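Minutes of the spring get-together, Espinoza House residents
21/04/2023, in the downstairs living room
Notes by Brisa Tovar

Hello everyone, I'm on minutes again because I was the last one to sit down, so you're getting them my way. If I've put words in your mouth, tell me and I'll fix it before they go up on the residents' page.

We started a little late while people found chairs. The February minutes were read and agreed, with one correction: the new washing machine is a Vandberg and I had written it down as an Astitz (the old one was the Astitz, may it rest in peace). Sorry about that!

1. Money

We have 2,627 in the house fund. Out of that, 600 is already promised for the back steps, and I'd like us all to stop spending it in our heads on a pizza oven. The pizza oven did come up again. It got a very warm reception and no vote.

The Catatik internet bill is going up a bit from next month. We talked about shopping around and then remembered how long it took to get connected the last time, so we're staying put for now.

2. The living room

This was the big one and we spent most of the evening on it. Everybody loves that room in the afternoon, when the sun gets in and the wood floor looks its best, and everybody is also tired of stepping over cords to get there. I had asked to put this on the agenda, so I talked for a while (sorry) and then we went around the room.

What came out of it is that the floor itself is in good shape and we'd all like to see more of it. The swirly grain in those planks is the nicest thing in the house, if you ask me. There was a quote on the table for refinishing the whole downstairs at 2,000, and I was tempted, I really was, but most people felt the boards don't need it yet and that we'd be paying to admire our extension cords on a shinier background. Fair enough. Quote declined, with thanks.

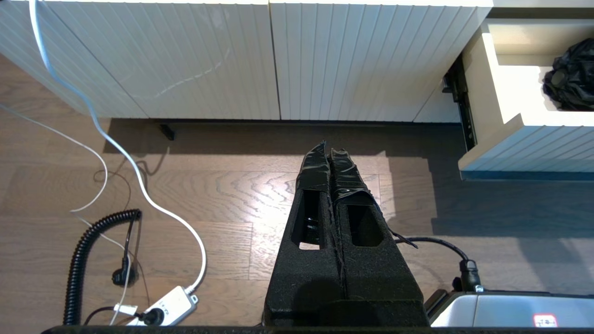

So the plan is to start with the cords and see how the room feels after that. The white power strip is going to move back against the wall by the low white cabinet, and anything that plugs into it should run along the wall too. Long white cables get gathered up with ties. The black coiled cord needs an owner – if it's yours, please speak up, and if we don't hear anything it goes in the hall drawer with a label on it. Same for any plug that's lying on the floor with nothing to do.

There was a side discussion about whether to get one of those wooden boxes that hide a power strip. Half the room thinks they're great and the other half thinks they're a place for dust to live. We'll try the wall first.

The cabinet stays where it is. Somebody suggested painting it green and I'd like it on record that I said no fairly loudly! I like the white, and those grooved fronts would take forever to paint. Dusting them is bad enough, and that job is now on the cleaning list under "living room, every other week" with an old toothbrush or a soft paintbrush, whichever you can find.

We also agreed on a rug, in principle. We did not agree on a color, a size or a shape. The spending limit is 375 including the pad underneath, and it shouldn't cover the sunny spot. Send me links and I'll put them all in one message so we can argue properly next time.

3. Back steps

Short one. The carpenter can come once the rain lets up, and the side door will be the only way out to the yard for two days. Please move your bikes before then. I'll put a note on the door when I have the dates.

4. Anything else

Quiet hours stay the same. The recycling has been going out on time, so thank you to whoever has been doing that. The spare key is back on its hook.

To do before next time
Brisa: cable ties, labels, rug links, note on the side door
Everyone: claim your cords and chargers, move your bikes
Whoever borrowed the step stool: please bring it back to the kitchen

We'll meet again next month, same room, and I'll bring the lemon bars if somebody else takes the notes.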